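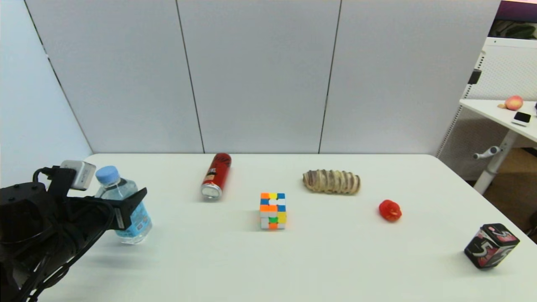

Kamlesh Prajapati asked whether the two defendants who failed to appear in October were still being sought, and whether the shops they had supplied would be told.

Home > Community Safety > Dokach Liaison Group > Minutes
Search minutes Enter keyword Go

Item 4. Counterfeit tobacco, Prirnutia Road

The Chair replied that warrants remained in force for both. The search of the Nellex unit had recovered 493 cartons, of which 270 bore false duty marks. The remainder were still with the laboratory. Letters would go to all shops on the delivery list before the next meeting.

The minutes of the previous meeting were agreed, with one correction to the spelling of Ahuja Stores.

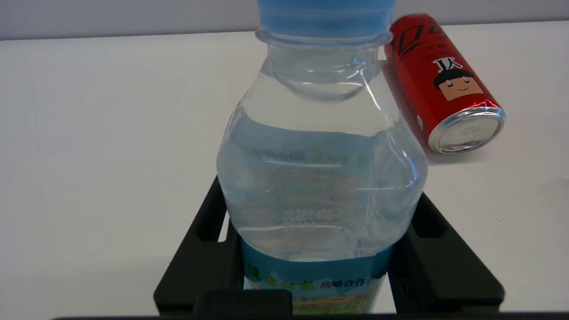 Item 5. Reporting by residents

Members considered the low number of reports from the streets behind the market. It was noted that many residents did not know what a false label looked like. The Chair said that people should look at the wrapping of any goods they doubted, much as one might check the teal-blue band on a bottle of water, and note the wording before calling. Roughly 100 leaflets were left from the last printing and would be used first.

AGREED: that the leaflets be placed in Ahuja Stores and the library.

Item 6. Any other business

A request for later opening of the front counter was deferred. The meeting closed at 8.40 pm.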